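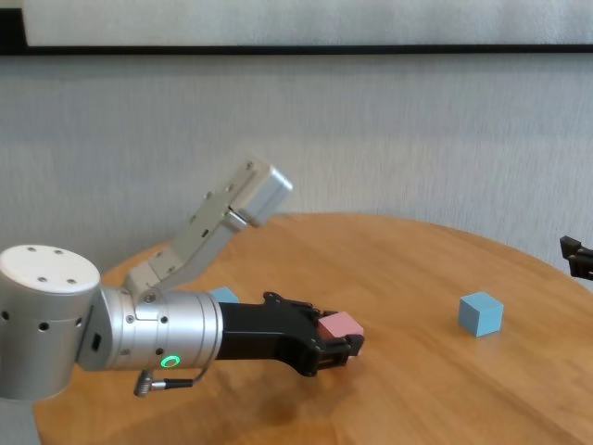 Forums Tags Unsolved Members Search

Community Help > Robot Learning > Collecting Demonstrations

How many cube demos do I need, and should I throw out the bad ones?

Senad Stoyanova

I'm collecting demonstrations for a pick-and-place policy on a two-arm setup at a round table. The task is simple to say. There is a pink cube and there are light-blue cubes, and the arm has to pick up the pink one and leave the blue ones where they are. Later I want the second arm to take over part of the job, but for now I only care about the pick.

I have 285 episodes recorded through Vidmar, all by hand teleoperation, all by me, over a couple of weeks in October. Each one starts with the arm in its home pose and ends when the pink cube has been lifted and held for a moment. The images come in at a low resolution and I don't use depth.

I trained on the whole set overnight and the result is strange. When the cubes are spread out it picks the pink one most of the time. When a blue cube is close to the pink one it slows down, hovers over the gap between them, and then either comes down on the blue one or closes on nothing. The loss curve looks fine and the held-out loss looks fine too.

Things I already know are wrong with the data:

In the early episodes I was still learning the controls, so there are pauses where the arm sits still for a few seconds while I work out which way to turn the wrist. I also missed the cube on the first try in a good number of them and went back for it. I kept those. I read somewhere that recoveries are useful, but I don't know if mine count as recoveries or as me being clumsy.

I placed the cubes by hand without any plan. Looking through the start frames now, I put the pink cube on the left side of the table far more often than the right.

My questions are whether I should delete the early episodes and record new ones, or just keep adding to what I have, and whether there is a sensible number for a task this small. Each episode takes me 40 seconds plus the reset, so I can do a lot more if I have to, but I'd like to know it will help before I spend the afternoons.

dedness_user

More data. 285 is nothing. Get a thousand and then see.

Drita Bošković

I would not record a thousand of the same thing. You have a placement problem and a pause problem, and both of them will still be there at a thousand if you keep working the same way.

Start with the pauses. If the arm sits still for three seconds in your demo, the policy sees a long run of frames where the right action is "do nothing," and those frames tend to fall right where you were unsure, near the cubes. Then it gets near the cubes and does nothing. That is your hovering, or a good part of it. You don't need to delete the episodes for this. Write a small script that drops stretches where the joint command and the gripper command both stay under a threshold, and keep a few frames on each side so the motion still joins up. Be careful at the grasp itself. The arm is still there too while the fingers close, and if you filter only on arm motion you will cut the most important part of the episode. I did exactly that on our first set at Nerby and spent a long time wondering why the gripper never closed.

If you predict chunks of actions, check that the trimming happens before the chunks are made. Doing it after leaves you with chunks that run across the cut.

Now the misses. I sort mine into two piles. If the arm came down wrong, backed up, and then made a clean approach from where it was, I keep it. The policy will end up in those places by itself and it needs to have seen a way out. If the operator bumped the cube around, opened and closed the fingers a few times and finally got it by luck, I drop it. You can tell which is which by watching the episode at four times speed. It's dull work but 285 goes by faster than you'd think.

One thing on keeping the good ones. When you keep an episode with a miss in it, the miss itself is still in the training data as something to copy. If your tools let you mark a range of frames, mask out the actions from the bad approach and train only on the part from the back-up onward. I don't remember if Vidmar has a frame mask. Lundden does, and you can export to it if your timestamps are clean.

For placement, stop choosing by eye. Everybody has a side they like. What I do is print a list of start layouts before the session and work down it. Divide the part of the table the arm can reach into cells, draw the pink cell at random, then draw the blue cells, and make sure a fixed share of the layouts have a blue cube touching or almost touching the pink one. You said that's where it fails, so that's where I'd spend the new episodes. Vary the turn of the cubes too. If you always set them down square to the table edge of your own seat, the wrist never has to learn anything.

Include some where the blue cube sits behind the gripper during the pick and is partly hidden. With a camera at chest height this will happen all the time when the thing runs, and a policy that has only seen every cube in full view gets confused when one goes half missing.

So my order would be:

1. Trim the still stretches in what you have.
2. Watch all of it and drop the lucky grabs.
3. Record 60 new episodes, most of them with the cubes close together, from a printed list.
4. Retrain from scratch and test on a fixed set of layouts that you never record on.

Step 4 matters more than it sounds. Held-out loss doesn't tell you much here. A policy can have a nice low loss and still stop two centimeters to the side of the cube. Pick some test layouts, tape a sheet with them next to the table, and run the same ones every time you train. Write down pick, wrong cube, or nothing. After two or three rounds you'll know if you need more data and what kind.

Also check that the second arm is parked in the same place in every episode. If it moved between sessions and your camera can see it, the policy may be using it as a hint about which session it is in. I would either park it the same way every time or vary it on purpose.

Senad Stoyanova

Thank you, this is the kind of thing I was after. I ran the trim this morning with the gripper check included and it took out more than I expected, nearly all of it from the first batch. The second arm was not always in the same spot. I moved it between batches and didn't write down where.

I'm halfway through watching the episodes now. Can I ask what threshold you use for the joint commands? I guessed at one and it seems to cut some of the slow approaches too.

Drita Bošković

I don't have one number, it depends on your control rate. Plot the size of the joint command for ten episodes and look for the gap between noise and slow motion. There usually is one. If it still eats the slow approaches, require the stillness to last at least half a second before you cut anything.

For the old batches, I'd keep them in. Just note which ones had the arm moved, and try one run without them if the results look odd.

r_two_c

Had the same hovering on a stacking task. For me it was the color. Our pink and our light blue were both so pale that after the downscale they came out close to the same under the ceiling light. Save a few images exactly as the network gets them and look at them on a normal screen before you record any more. We fixed it by locking the exposure and white balance and using a larger crop.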